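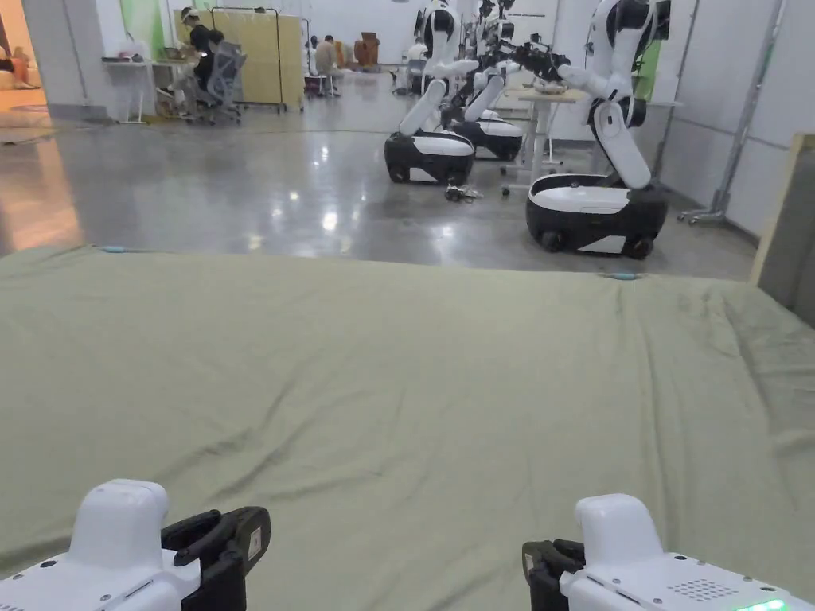
**Shared-floor practice** is the set of rules a robotics workplace follows when people and mobile robots use the same room. It covers where machines may stand, how work surfaces are prepared, what is kept off the floor, and how each session gets written down. It sits beside formal machine safety standards and fills in the everyday details they leave open, and those details are a surprisingly rich subject!

## Background

The best-known written version is the *Avincombe Floor Rules*, drafted by Ebuka Ogunleye and Snædís Riis and first released in January 2020. The two had compared notes from several sites and found that most of the trouble came from small things: a cable left in a walkway, a cloth that slid during a folding task, a base parked where someone needed to turn a cart. Their first draft had 53 rules. Later editions merged many of these, and the current text fits on two printed sheets.

## Work surfaces

Cloth handling is one of the great tests of robot skill. A shirt never lands the same way twice, and every wrinkle is a new problem. For that reason the rules spend more time on the surface than on the garment:

- The cover should be one plain color with a matte finish.
- It is fixed at the far edge in at least two places, well apart.
- Creases in the cover are allowed, but a fold high enough to catch a fingertip is smoothed out before the next attempt.
- The garment color should stand apart from the cover. 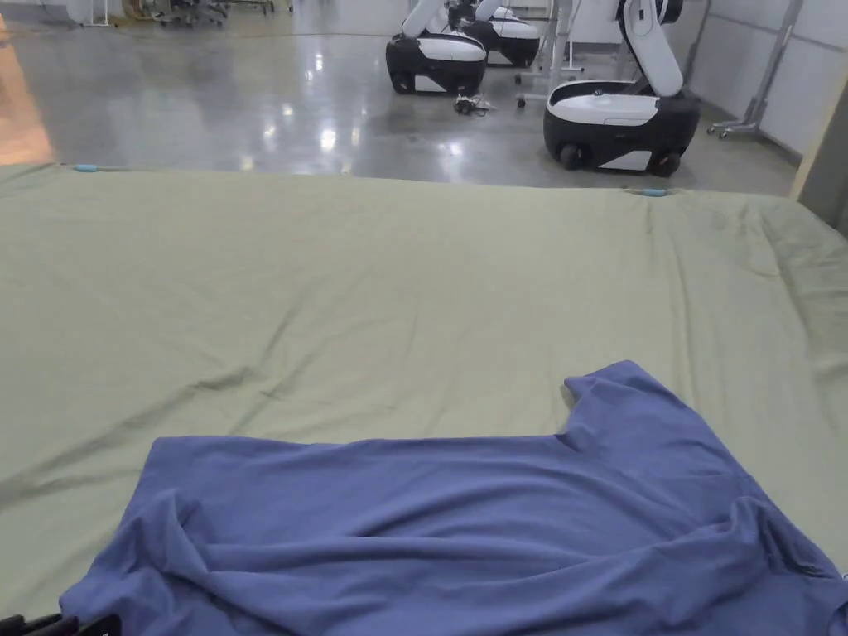
Nyokabi Magesa, who edited the second edition, argued strongly for leaving the garment's starting shape alone. Under her wording, a shirt may be dropped, bunched, or spread, and the operator may not tidy it to make the task easier. A batch of 100 attempts should include all three kinds of start. Many readers consider this the best page in the document, and it is easy to see why: it keeps the results fair with almost no extra effort.

## Floor layout

Robots with wheeled bases are given a parking line, and the line is kept even when the machines are switched off. Arms may reach over a table but not over a walkway. Seated desk workers should have a clear way out that doesn't pass between two robots.
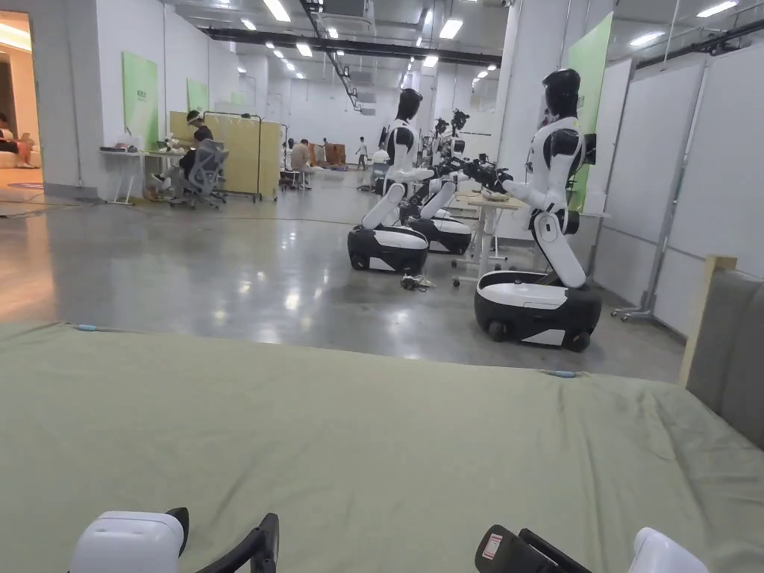 *Photo: Vistell floor practice collection*

Cables get a section to themselves. Slack is coiled close to the base it serves, and a cable that must cross open floor is taped or covered for the length of the crossing. Ditte Þórarinsdóttir's commentary adds a lovely practical test: walk the route while carrying a box large enough to hide your feet. Anything you step on goes on the fix list.

## Hand-held grippers

Hand-held grippers let a person perform a task directly, with the tool's own camera recording the motion. The rules treat them as robot hands. Screws on the fingers are checked by touch before each session, and the jaws are opened and closed fully once. Both tools are set down on the work surface between attempts, never on a chair.
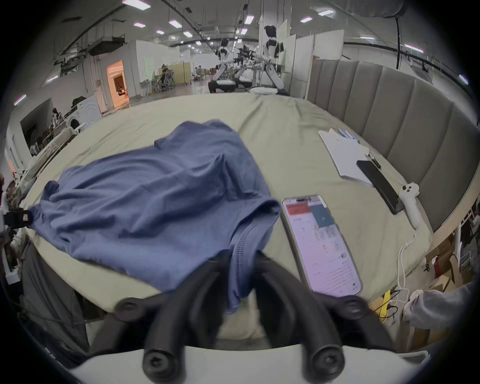 Personal items are a livelier topic. The first edition banned phones from the work surface entirely. The second allows phones, controllers, and notes to stay within reach as long as they lie outside the area where the garment will be moved. Bjartur Brynjólfsdóttir, writing for the Usier training course, supports the change and notes that homes are full of such objects, so a robot that will someday fold laundry on a real bed ought to meet them early.

## Records

Each attempt is logged with the surface, the garment, the start shape, and the result. Failed attempts are kept. A set of 400 attempts with the failures left in is ranked above a set of 1000 with them removed, a point the authors print in bold.

## See also

- Collaborative workspace
- Deformable object handling
- Teleoperation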